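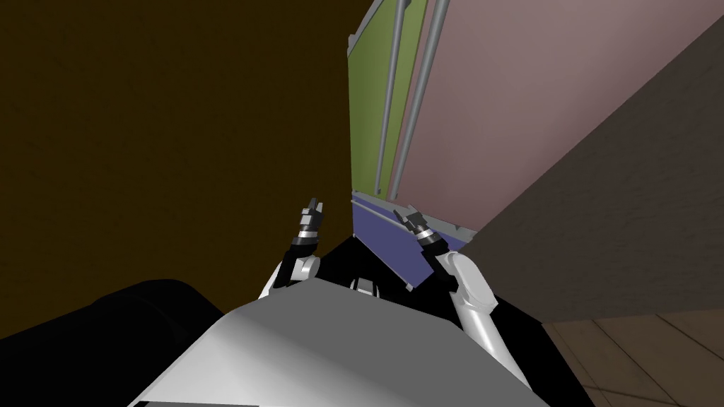 Brusura

Brusura is a hard, twice-baked flatbread from the upper Vatia valley. Made from rye and a bit of chestnut flour, scored with a knife before the second bake, then dried on racks. Keeps for months. Eaten soaked in broth, or broken over beans, or with soft cheese when it's fresh enough to bite. The name is also used for the day it's baked, so people in the valley will say "at brusura" meaning the first week of the baking season.

Name

Probably from a local word for scorching. The dark rim on the loaf is the usual explanation. Ada Barbieri, in her notes on valley speech, prefers a link to a word for brushwood, the fuel used in the old ovens. Not settled. Older spellings include brosura and bruzura. In the lower valley the same bread is just called hard bread, and there the word brusura means the burnt bits left on the oven floor.

History

No early recipe survives. Oldest mention is in the mill accounts at Grumbridge, where the bread shows up as part of the wages for carters. It traveled well and mice had trouble with it. Each hamlet had a shared oven, lit a few times a year, and households drew lots for the order. First turn was the worst one, oven too hot. Last turn got pale loaves that spoiled by spring.

The shared ovens went out of use as roads improved and soft bread came up from town daily. By the time Samuele Marino made his survey only 3 were still standing with a sound roof. Two of those had been turned into tool sheds. The third, at the Rinaldi farm, was still fired every July and is the one most later discriptions are based on.

Ingredients

Rye flour, coarse. Chestnut flour, up to a fifth of the total, less in poor years. Water, salt, old dough for leaven. Fennel seed in the upper hamlets, caraway lower down. No fat of any kind, it goes rancid in storage. Some modern bakers put in wheat flour to make the dough easier to shape; the result is lighter and doesn't keep as well.

A common household batch for 2000 grams of flour:

Rye flour, the greater part
Chestnut flour, sifted
900 grams of old dough
Salt, one small handful
Seed to taste
Warm water, enough for a stiff paste

Method

Old dough is loosened in warm water the evening before. Flour goes in by hand, no kneading to speak of, rye doesn't need it. Left covered overnight. Next morning shaped into rounds as wide as a dinner plate and a finger thick, then pierced in the middle for the drying pole. Short rest. First bake is hot and quick. Rounds come out, get scored into wedges while still soft, and go back in once the oven has dropped. Second bake lasts until the oven is cold, usually overnight.

Drying afterward is on poles or slatted racks in an attic with the windows open. Two weeks in dry weather. In wet weather the bread takes up damp and has to go back in the oven, a thing bakers hate, as the rim burns again and turns bitter.

Varieties

White brusura. Mostly wheat, made for weddings. Soft for a day, then much like the ordinary kind.

Brusura with pears. Dried pears chopped into the dough. Found only at the head of the valley, above 900 meters.

Grumbridge round. Thinner, no hole, stacked in boxes. Sold in shops, weight 700 grams the stack.

Dog brusura. Scrapings and floor flour, baked last. Fed to animals, though Mirsad Ristić records that shepherds ate it too and claimed to like it better.

Use in cooking

Best known dish is a soup of onions and brusura, layered in a deep pot with grated cheese, hot broth poured over, lid on, left alone till the bread swells. Crumbs are used to thicken game stews and to coat trout. Thư Văn's book on storage breads gives a sweet version soaked in wine and honey, not recorded in the valley before that but now made there fairly often.

Soaking time depends on age. A month-old piece needs a few minutes in broth. One from the previous year needs the whole afternoon.

Customs

The first round out of the oven was never eaten by the family that baked it. It went to the next house in the draw. A cracked first round meant a hard winter. Lutfa Bepari collected several rhymes on this, most of them rude. Baking on a Tuesday was avoided in the upper hamlets, reason not known.

See also

Chestnut flour
Communal oven
Rye bread
Vatia valley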